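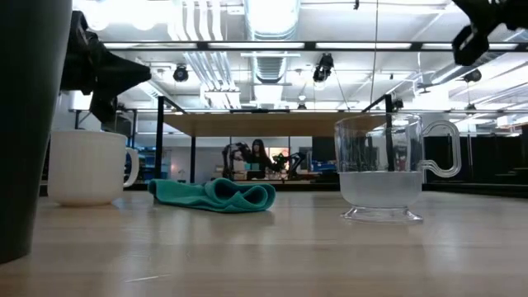 Attachment 1: light wooden tabletop

Ticket status: Waiting for resident
Property: Walivstead Apartments
Category: Heating / thermostat
Opened by: Cayetano Garrido, unit 38

Cayetano Garrido wrote:
Good morning. The heating in my apartment stops every night and does not start again by itself. The thermostat in the hallway is set to 70, but in the morning it shows 61. If I turn it off and on again, the heat comes back after some 2 minutes. It began in January, after the new thermostats were put in. I already changed the batteries and I did not cover any vents.

Valcárcel Maintenance replied:
Thank you for the report. Please open the menu and check if the night schedule is on. Please also send us the model name and any code you see on the screen.

Cayetano Garrido wrote:
The model is Branano 2000. The schedule is off — I looked two times to be sure. Last night the screen showed the code E4 before the heat stopped. I wrote it on paper because it disappears when I restart.

Valcárcel Maintenance replied:
E4 is a lost connection between the thermostat and the heating unit in the closet. A technician will check the wires. May we enter if you are not at home?

Cayetano Garrido wrote:
Yes, you may enter. Please keep the door closed behind you, my cat is very fast.

Technician note, February 3, 2025:
Loose wire at terminal 4 in the closet unit. Tightened and tested, no code after three restarts. Resident to watch it for two nights.

Cayetano Garrido wrote:
The first night was good, 69 degrees in the morning. I will write again after the second night. One more question — in the Lastness resident app my unit still appears as "no heat". Must I change this myself, or do you do it in the office?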